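Serico table cover, black

Plain black cloth for craft fairs, desks, photo backdrops. Heavy enough to hang straight, no shine. Hemmed all four sides.

Sizes – small, medium, long. Long one fits most folding tables with a drop at the front. Measure yours first please, we cant swap cut lengths.

Weight: 160 gsm
Wash: cool, inside out if you can, no bleach
Iron: low, from the back

Lint shows on black, so keep a roller handy. First wash on its own – a bit of dye comes out. 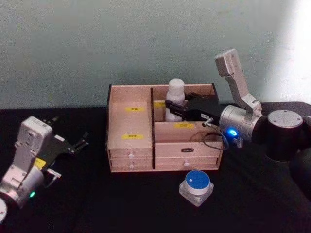

Orders over 600 ship on a pallet, ask Nyokabi Khaemba for a quote. Custom hems take longer, esp in November. Gray and navy back in stock soon, email to get on teh list.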